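3 示教数据的采集

前一节给出了任务的定义和策略网络的输入输出。本节说明训练例子是怎样得到的,包括工作台的布置、操作员的示教方法、每一段数据的记录内容、标注的规则和筛选的规则。我们把采集得到的全部数据称为 Lau 数据集。采集在 Vavdale 实验区进行,从3月开始,最后一段录制于2019年8月5日。

3.1 工作台与任务对象

任务对象是侧放的台式计算机机箱,侧板已取下,内部朝上。机器人需要把装在托架里的硬盘从驱动器笼中取出,或者把它放回驱动器笼。
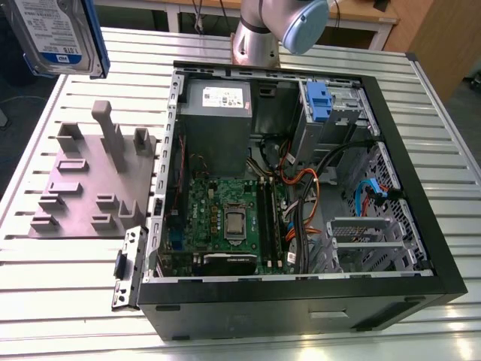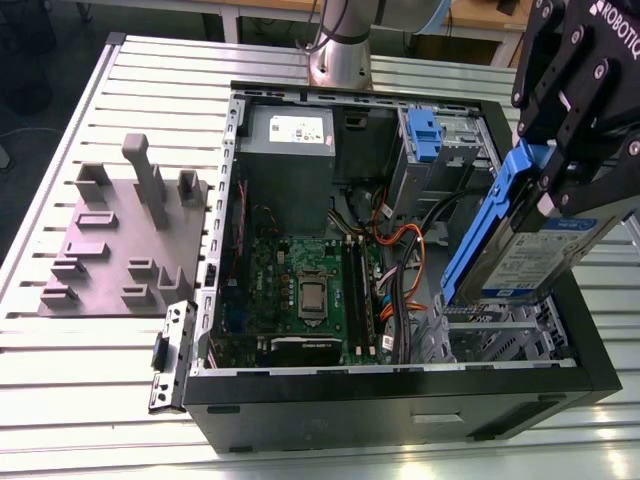

图3 硬盘拆装任务的工作台。两幅中机箱都侧放在铝制台面上,左边为带有凸起支座的夹具板,后方为机械臂。第一幅:带蓝色托架的硬盘处于悬空位置。第二幅:夹爪夹持蓝色托架,硬盘位于机箱内部的上方。

选择这个任务有三点考虑。第一,托架和驱动器笼之间的间隙比较小,单纯依靠位置控制不容易完成插入,策略必须利用接触的信息。第二,机箱内部有线缆,线缆的形状在每次操作以后都会改变,所以即使机箱不移动,相机看到的内容也不会完全相同。第三,任务有明确的开始和结束,操作员之间对于“完成”的理解容易统一。第三点在开始时我们没有重视,后来在标注阶段才认识到它的价值,见3.5节。

机箱在台面上的位置没有用螺栓固定。我们曾经试过固定的方式,得到的数据很整齐,用它训练的策略在固定位置上工作良好,但是只要机箱转动一个很小的角度,成功率就明显下降。因此在正式采集中,机箱只由台面的摩擦力保持位置,操作员在每一组开始之前把它放到采集程序指定的姿态。放置是人工完成的,有误差,我们认为这种误差对训练有益处,没有去减小它。在一段示教当中,如果机箱因为受力而滑动,这一段仍然保留,并加上“机箱移动”的标记。

夹具板用于暂时存放从机箱中取出的零件。板上支座的形状不同,分别对应不同种类的零件和不同的放置方向。夹具板与机箱的相对位置也在各组之间变化。变化的范围受到机械臂可达空间的限制:当夹具板距离机械臂基座过远时,手腕关节接近极限,操作员的动作会变得不自然,这样的位置在预实验之后被去掉了。

综合机箱的姿态、夹具板的位置和线缆的初始形状,我们一共定义了108种初始配置。线缆的初始形状不可能精确地复现,所以在配置中只作定性的规定,例如“线缆在驱动器笼的开口以外”或“线缆有一部分遮住开口”。采集程序按照随机的顺序给出配置,同一配置不会连续出现两次。

对于机箱内部的其他部件,我们采取了尽量保留的原则。主板、电源和显卡都留在原来的位置。处理器的散热器在采集前拆下,原因是它的高度会妨碍夹爪从某些方向接近,而散热器的拆卸属于另一个任务,不在本文范围之内。保留其他部件使工作空间变得拥挤,示教的速度也因此变慢,可是在我们的合作单位 Clunitz 的回收线上,机器人面对的正是这样的机箱。如果在空的机箱里采集数据,策略就没有机会学习怎样避开周围的部件。

3.2 示教方法

我们比较了两种示教方法。第一种是直接拖动:操作员用手握住机械臂的末端,引导它完成动作。第二种是遥操作:操作员在工作台以外,通过手持的输入装置控制末端的位置和方向。

直接拖动的优点是操作员能够感觉到接触力,插入动作的质量比较高。它的缺点也很明显。操作员的手和手臂会进入相机的视野,遮挡托架和开口,而在策略执行的时候,视野里没有人手。预实验中我们用拖动数据训练了一个策略,它在接近阶段常常停住不动。我们检查了网络的响应,发现它对图像中手所在的区域有很强的依赖。这个现象在文献中已有类似的讨论,此处不再展开。

遥操作没有遮挡的问题,但是操作员失去了力的感觉。为了补偿这一点,我们在操作员的屏幕上显示末端的受力,并且在受力超过阈值时给出声音提示。提示音的设计经过一次修改。最初的提示音只有一个音高,操作员听到后知道受力过大,却不知道应该往哪个方向退回。修改以后,竖直方向与水平方向的受力对应不同的音高。操作员反映修改后的提示更容易使用,我们没有对此进行定量的比较。

正式采集全部使用遥操作。拖动数据没有进入 Lau 数据集,只在第5节的对照实验中使用。

操作员控制的是末端的速度。输入装置的位移经过一个缩放系数转换为末端速度,系数有两档:快档用于从起始位置移动到机箱上方,慢档用于接近托架、夹持、拔出和插入。两档由操作员自己切换,切换的时刻被记录下来。我们原来的打算是让程序按照末端与机箱的距离自动切换,但是在预实验里,自动切换往往发生在操作员没有准备好的时候,引起轨迹上的抖动。由操作员切换虽然增加了一点负担,轨迹却更平滑。切换时刻后来还成为一种有用的弱标注,在3.5节中将说明。

夹爪的开合由一个按键控制,只有“闭合”和“张开”两个命令,中间的开度不作为示教的内容。闭合时的夹持力使用固定的设定值。设定值的选择需要兼顾两个方面:夹持力太小时,托架在拔出的过程中会在手指之间转动;夹持力太大时,塑料托架会变形,它的侧轨不再平行,反而难以插入。我们在若干个托架上试验之后确定了一个中间的值,在整个采集期间没有再改变。

3.3 操作员的训练与操作规程

操作员在参加正式采集以前需要经过练习。练习分为两步。第一步,操作员在没有机箱的情况下熟悉输入装置,把托架从夹具板的一个支座移动到另一个支座。第二步,操作员在机箱上完成取出和放回的动作,直到连续若干次没有触发受力保护为止。练习期间的数据不保存到数据集中。

我们给操作员的书面规程经过了多次修改。在最初的版本里,规程只写了任务的目标,没有规定动作的方式。结果不同的操作员使用了差别很大的策略。例如在取出硬盘时,有的操作员先把托架向外拉出一小段,松开,改变夹持的位置之后再继续拉;有的操作员一次拉出。又例如在放回时,有的操作员让托架的一端先进入导轨,然后放平;有的操作员始终保持托架与导轨平行。各种方式都能完成任务,但是把它们混合在一起训练时,策略会在两种方式之间犹豫,输出的动作接近两者的平均,而平均的动作常常是错误的。

对于这个问题有两种解决的途径。一种是使用能够表示多峰分布的策略模型,另一种是在采集时减少方式的数量。本文两种途径都采用了。在规程方面,我们规定了取出和放回各自的基本方式:取出时一次夹持,沿着导轨的方向拉出,完全离开驱动器笼以后才改变方向;放回时先倾斜,让前端进入导轨,确认进入以后再放平并推入。规程没有规定接近的路径,也没有规定在遇到线缆阻挡时应该从哪一侧绕过,这些由操作员根据当时的情况决定。

规程还要求操作员在出现错误时不要立即停止录制。如果托架没有对准导轨,操作员应当后退、调整,然后再次尝试。这一类包含纠正动作的数据在训练中很重要。如果训练例子全部是顺利完成的动作,策略在执行时一旦偏离,就会进入它没有见过的状态。我们起初担心操作员为了让数据“好看”而重新录制,所以在规程中明确写出:不顺利的一段与顺利的一段有相同的价值。即使如此,在早期的数据中仍然能够看到包含纠正的段落偏少。后来我们在采集程序中去掉了“重新录制”的按钮,操作员只能结束当前段并且选择结束的类型,情况就改善了。

每次采集的时间有上限,操作员在两组之间休息。遥操作要求注意力长时间集中,疲劳的操作员会倾向于使用更大的速度和更少的调整。我们没有测量疲劳的程度,只按照时间控制。

3.4 记录的内容与同步

数据由采集程序 Tasura 记录。Tasura 是我们为本研究编写的程序,它负责给出初始配置、接收操作员的命令、记录各路信号,并在每段结束后进行初步的检查。

每一段数据包含以下内容:各固定相机的彩色图像;机械臂的关节角和关节速度;末端的位置和方向;末端的受力和力矩;夹爪的开度和命令;操作员的原始输入;速度档的切换时刻;初始配置的编号;操作员的代号;段的结束类型。操作员的原始输入与实际发送给机械臂的命令分开保存。两者之间有缩放、滤波和限幅的处理,如果只保存处理以后的命令,将来想要改变滤波的方法就没有可能了。

图像的频率低于力信号的频率。在保存时,我们不对各路信号作重采样,每个样本都带有自己的时间标记,重采样在训练前的预处理中进行。这样做占用的存储空间较大,但是保留了选择的余地。第4节中使用的力信号的时间窗,就是在采集结束以后才确定的。

各路信号的时间标记都以采集计算机的时钟为准。相机从曝光到图像到达计算机有一段延迟,这段延迟需要标定。标定的方法如下:让机械臂末端作往复运动,在图像中跟踪末端上的标记点,把跟踪得到的轨迹与关节角计算出的轨迹对齐,使两者相关最大的时间差即为延迟。标定在每次更换线缆或者重新启动计算机以后进行。有一次因为相机的驱动程序更新,延迟发生了改变,我们没有及时重新标定,受到影响的数据在筛选时被去掉。

相机的位置在采集期间保持不变,但是相机支架会因为人员走动或者清理台面而发生微小的移动。每个采集日的开始,程序拍摄一幅参考图像,并与第一天的参考图像比较台面上几个固定点的位置。如果偏差超过阈值,就重新进行外参标定。外参与每段数据一起保存,不使用全局的一份。

关于照明,铝制台面的反光曾给我们带来困难。在某些时间,反光区域与机箱的边缘相接,基于颜色的分割方法会把两者连在一起。我们考虑过在台面上覆盖不反光的材料,最后没有采用,原因是材料会改变机箱与台面之间的摩擦。取代的做法是在不同的照明条件下采集,并在训练时对亮度和对比度作随机的改变。实验表明,端到端的策略对反光并不敏感,受影响的主要是自动标注中用到的分割步骤。

3.5 标注

每一段数据被划分为若干个阶段。对于取出任务,阶段为:接近、对准、夹持、拉出、移动、放置。对于放回任务,阶段为:接近、夹持、移动、对准、插入、推入、释放。阶段标签用于两个目的,一是作为策略网络的辅助监督,二是用于按照阶段统计失败的分布。

标注分为自动和人工两部分。自动标注利用夹爪命令、速度档的切换时刻和力信号。夹持和释放的边界由夹爪的命令和开度直接得到,基本没有歧义。接近与对准的边界取自快档到慢档的切换时刻。操作员在切换时已经认为自己到达了目标的附近,这个判断与人工标注者的判断在大多数情况下是一致的。困难的是对准与插入的边界。我们用竖直方向的力首次超过阈值的时刻作为候选,但是当线缆位于托架与开口之间时,托架先碰到线缆,力信号也会上升,候选时刻就会提前。

为了评价自动标注的质量,我们从全部数据中随机抽取1000段进行人工标注。每一段由两位标注者独立完成,标注者观看图像和力的曲线,给出各阶段的边界。当两位标注者的差异超过规定的容差时,由第三位标注者决定。标注者与操作员有一部分是同一批人,但是任何人都不标注自己示教的段。

在人工标注的过程中,我们遇到了若干定义上的问题,在此记录下来,供采集类似数据的研究者参考。

第一个问题是“插入开始”的定义。我们最初的定义是托架的前端进入导轨。这一时刻在图像中常常看不见,导轨被驱动器笼的金属板或夹爪的手指遮挡。标注者只能从托架的运动来推断,两人的差异很大。后来把定义改为“托架在横向上的运动开始受到限制”,同时让标注者看到横向力的曲线,差异就减小了。改变定义以后,已经完成的标注全部重新进行。

第二个问题是纠正动作的归属。操作员插入失败后退回,再次对准,这一过程应该标为新的对准,还是属于同一个插入阶段?我们选择了前者,即允许阶段重复出现。这样,一段数据的阶段序列长度不固定,给统计带来了不便,但是对于辅助监督而言更加合理,网络在退回以后看到的状态确实与首次对准的状态相似。

第三个问题是任务的结束。对于放回任务,托架推到底时卡扣会锁住。卡扣的锁住在图像中不明显,在力信号中表现为一个短的峰。有些段没有出现这个峰,托架看起来已经到位,操作员也选择了“完成”。对于这样的段,我们以操作员随后的检查为准:规程要求操作员在张开夹爪以后,由人手轻拉托架,确认它没有松动,并把结果输入程序。这个步骤增加了每段所需的时间,我们认为是值得的。没有它,成功的标签就只是操作员的印象。

根据人工标注的结果,我们调整了自动标注的阈值,并对线缆遮住开口的配置使用了单独的规则。没有人工标注的段使用自动标签,两种标签在数据集中有标记可以区分。

3.6 筛选与统计

采集期间一共录制了2863段示教。其中133段在筛选中被去掉,剩下2730段构成 Lau 数据集。

被去掉的段有以下几种情况。一是信号不完整,例如某一路相机在中途停止,或者力传感器的数据出现空缺。二是前面提到的时间标定错误。三是操作员违反规程,主要是在录制尚未结束时用手整理线缆。四是受力保护触发以后机械臂停止,操作员没有能够恢复。需要说明的是,触发了保护但随后恢复并继续的段没有被去掉。

任务失败不是去掉的理由。操作员选择“未完成”作为结束类型的段,只要信号完整并且符合规程,就保留在数据集中。这些段在行为克隆的训练中不作为正例使用,在第4节的成功预测模块中则作为负例使用。我们曾经考虑过截取失败段的前半部分作为正例,但是很难确定从哪一时刻开始动作已经是错误的,因此没有这样做。

筛选由程序和人工共同完成。程序检查信号的完整性和时间标记的连续性,人工检查规程的遵守情况。人工检查时观看的是加速播放的图像,所以可能有少量短时间的违规没有被发现。我们在事后以正常速度重新检查了一小部分,没有看到新的问题,但是不能由此得出全部数据都没有问题的结论。

数据集按照初始配置划分为训练、验证和测试三部分。同一配置的所有段都属于同一部分。如果按段随机划分,同一配置的段会同时出现在训练和测试中,这时测试误差会偏低,不能反映策略在新配置上的表现。我们在预实验中对两种划分进行过比较,差别很大,甚至改变了不同方法的排序。因此建议使用本数据集的研究者沿用我们提供的划分。

取出与放回的段数大致平衡,这是由操作方式自然决定的:一次取出以后通常接着一次放回,机箱由此恢复到可以再次采集的状态。两者的时长则不相同,放回需要更多的时间,包含纠正动作的比例也更高。各操作员贡献的段数不均匀。在第5节中,我们将报告去掉贡献最多的操作员以后的训练结果,用来检查策略是否过分依赖某一个人的习惯。

3.7 采集过程中的磨损

重复的拆装会使零件磨损,这一点在采集的后期变得明显。塑料托架的侧轨在多次插拔以后变得光滑,插入所需的力下降。如果整个数据集只使用一个托架,那么早期与后期的力信号就有系统性的差异,策略可能学到与采集时间有关的规律。为了减小这个影响,我们准备了多个相同型号的托架轮流使用,并记录每一段所用托架的编号。

驱动器笼没有办法轮流更换,它的导轨边缘也有磨损。我们把采集分为若干批,同一种配置分散在不同的批里,使磨损的影响不与某一种配置重合。线缆的情况相反:新的线缆比较硬,会弹回原来的形状,用久以后变软,容易停留在被推到的位置。操作员认为软的线缆更难处理,它们受到推动后不会自己让开,有时会被托架带入开口。对于这种情况,规程要求操作员退回并从另一侧接近,不允许用力推入。

夹爪手指的表面也进行过更换。更换前后的摩擦不同,托架在手指之间滑动的频率有变化。数据集中给出了更换的批次,使用者可以按照批次选取数据。

3.8 局限

Lau 数据集的规模和范围有几方面的限制。首先,所有数据来自同一套机械臂和夹爪,轨迹中包含了这套设备的运动学特点。末端位姿形式的动作在原则上可以转移到其他设备,但是力信号与夹爪的刚度有关,直接转移的效果不能保证。

其次,机箱的型号是单一的。不同型号的机箱,驱动器笼的方向和卡扣的形式都有差别。我们在 Clunitz 的回收线上见到过需要先打开卡扣、再翻转整个驱动器笼的机箱,本文的规程对这一类结构不适用。把数据集扩展到多个型号是下一步的工作,主要的困难在于每一种型号都需要重新制作夹具板并重新编写规程。

再次,操作员能够看到的信息与策略能够得到的信息并不一致。操作员除了看屏幕以外,有时会直接看向工作台,他的视角与固定相机不同。当托架遮住导轨时,操作员稍微移动头部就可以看到导轨,而策略的输入图像中没有这个信息。在这样的时刻,操作员的动作对于策略来说是没有依据的。我们没有禁止操作员直接观察,禁止以后示教的成功率下降得太多。第4节中引入的历史输入可以部分地减轻这个问题,因为导轨的位置在托架到达之前通常是可见的。

最后,力的提示音使操作员的行为带有一种特殊的倾向:他们会在提示音出现之前就停止推进,即使当时的受力在安全的范围以内。这使得数据中推入阶段的力偏小,学习到的策略在推入的最后一步有时力量不足,卡扣没有锁住。这个现象与第5节中观察到的主要失败类型相符合,我们将在那里继续讨论。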